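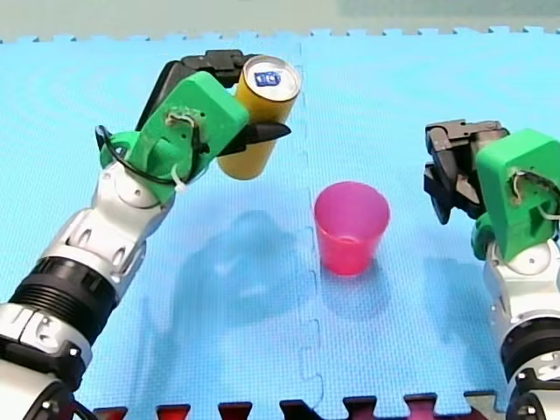
Cans or dried for a week at the cabin?

Print this thread | E-mail this thread

mossyoar
Jul 27, 2019

OK, food question for the cabin people. We've got a week at Lake Lavoie in August and I'm in charge of groceries again, because last year I complained about the groceries. It's the usual setup: no fridge, a two-burner Jirkeda stove that came with the place, and a long walk down from the parking spot with everything on your back or in the wheelbarrow (if the wheelbarrow has air in it).

I've always been a can person. Chili, corn, peaches, the good fish. You open it, you heat it, you're back on the dock. But my sister-in-law wants to go all dried this time and sent me a list with red lentils and powdered coconut milk on it. She says it'll be half the weight. I say it'll be double the dishes.

What do you all do? Budget is 280 dollars for the whole crew and I'd like to have a little left over for pie at the diner in town.

tentpeg_ohio
Dried, all the way. I switched a few summers back and I'm never hauling cans down a hill again. Most of what's in a can of beans is water, and you've got a whole lake. Filter it, boil it, there you go.

Red lentils cook fast, too. It's the chickpeas that'll get you. I soak those in a jar on the drive up.

grubbox
Gonna disagree with tentpeg here. Have you tried cooking dried beans on one of those Jirkedas? The low setting isn't low. It's either off or it's a jet engine, and you'll stand there stirring the whole evening while everybody else is swimming. Then you've burned through your fuel by Wednesday and you're driving to town for another canister, and there goes the pie money.

Cans. Take the labels off if you like surprises.

tentpeg_ohio
I own a Jirkeda and it simmers fine. You have to back the knob off after it warms up. Sounds like yours needs cleaning.

grubbox
It's been cleaned plenty, thanks.

pinecone_pat
Can I get in between you two? We do both. Cans for the first couple of nights when everyone's tired and cranky from the drive, and dried stuff after that, when people have settled in and somebody feels like cooking. Anything in a can that's mostly liquid stays home. Fish, tomato paste and peaches come along. Peaches are non-negotiable at our place — we eat them cold out of the can with a camp fork and fight over the syrup.

For the dried stuff I go to the Irkia on the highway, they have the bins. I bought lentils, rice, oats and soup mix for 65 dollars last time and it fed us all week with oatmeal left over that I'm still eating. Stasusport has those fancy pouch dinners, but I can't stand paying that much for noodles.

mossyoar
Ooh, I like the idea of cans first. And I didn't know about the bins! Which side of the highway is that, before or after the bridge?

pinecone_pat
Before the bridge if you're coming from the south. Go early, the parking lot is awful.

rustyladle
The pouch dinners aren't all bad. I had the mushroom one from Stasusport and went back for more. But read the serving size, because "serves two" means two very small hikers.

Also whatever you bring, PACK THE OPENER. Then pack a second one in somebody else's bag. We spent a supper with a jackknife and a can of ravioli once and I don't want to talk about it.

grubbox
Second opener, yes. And carry the empties out, rinsed. The raccoons at Lavoie are the size of ottomans.

tentpeg_ohio
You know what doesn't leave empties? Lentils.

mossyoar
Ha, OK! I'm going with pat's plan. Sister-in-law gets her curry on the back half of the week and I get my chili the first night. I'm still not sold on powdered coconut milk but I'll report back.

Reader comments

lakefly: Put a 500 gram bag of rice per supper in your plan if you've got teenagers. I wish I was kidding.

oldpaddle: We tried the powdered coconut milk. Mix it with warm water first or it goes lumpy.

b_dockside: Is the diner still doing rhubarb?

Recent threads
Wheelbarrow tires that hold air
Best way to keep butter without a fridge
Route 238 detour, how long does it add?
Jirkeda stove knobs, where to buy
Coffee at the cabin: percolator or instant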